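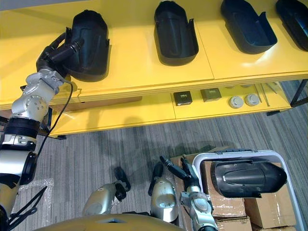 図2-1 黄色の作業台の上に並べた黒色の成形トレー

第2章 作業台とトレーの配置

2.1 本章の目的

前章では、作業場を構成する要素を什器、容器、床、配線に区分した。本章では、このうち作業台と、その上に置かれる成形トレーとの関係を取り上げる。読者は本章を通じて、台上の配置を図面に記し、別の担当者が同じ配置を再現できるように指示する方法を学ぶ。

成形トレーとは、収める品の輪郭に合わせて底面と側壁を形づくった容器をいう。平底の箱と異なり、品の向きがトレーの形によって定まる。一方で、トレー自体にも前後の別が生じるため、台上での向きをあらかじめ定めておく必要がある。丸みのある幅広の端を手前とするか奥とするかは、作業の内容に応じて決定し、配置図に矢印で記入する。

2.2 間隔と向き

トレーを一列に並べる場合、隣り合う側壁の間には、手を差し入れる余地を確保しなければならない。側壁に突起や立ち上がりがあるものは、その先端から隣のトレーまでを間隔として測る。底面の寸法のみで割り付けると、持ち上げる際に突起が隣に触れるおそれがある。

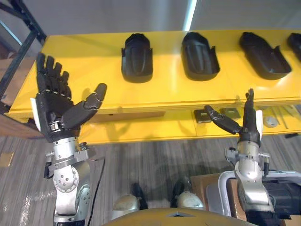
列の端に置くトレーについては、台の縁からの距離も併せて定める。教育用什器の調査を行ったヴィヤ・プリエディーティスは、Tulia実習室における1,696件の配置記録を整理し、向きの誤りが列の中央よりも端に多いことを報告した。同調査では、台面に基準線を設けた後の誤りは39件にとどまっている。

台面の色も配置の確認に関わる。黒色の容器に対して明るい色の台面を用いると輪郭を判別しやすい。ただし、光沢のある塗装は照明を反射し、容器の縁を見えにくくする場合がある。照明の位置は、作業者の立つ側から台面を見て調整する。

2.3 台の周囲と床

配置の検討は台面のみで完結しない。作業者の足元、機器の配線および床材の状態も、同じ配置図に記載すべき事項である。
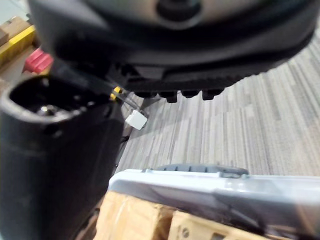
カーペット敷きの床では、濃淡のある柄の上に落ちた小さな部品が目に入りにくい。作業の終了時には、台の下を含めて床面を確認し、その結果を記録用紙に記入する。配線のコネクタは、つながれているものと未接続のものとを区別し、床に触れる位置にあるものは支持具で持ち上げる。

次節では、幅1,000ミリメートルの区画を題材として、配置図の作成手順を示す。学習に先立ち、各自の作業台の寸法を測り、巻末の様式2に記入しておくこと。

読者のコメント(3件)

Satish Kaushik 2021年7月14日
突起の先端から間隔を測るという説明は、授業でそのまま使わせていただきました。様式2の記入例も掲載していただけると助かります。

petrauskas_k
2.2節の基準線は塗装でしょうか、テープでしょうか。光沢のある台ではテープが剥がれやすく、困っております。

実習助手
床の確認が手順に入っているのはよいと思います。当校の床も縞柄で、ねじを探すのに毎回時間がかかります。

当サイトでは、利便性の向上および閲覧状況の把握のためにCookieを使用しています。閲覧を続けた場合、Cookieの使用に同意したものとみなします。 同意する 設定を変更する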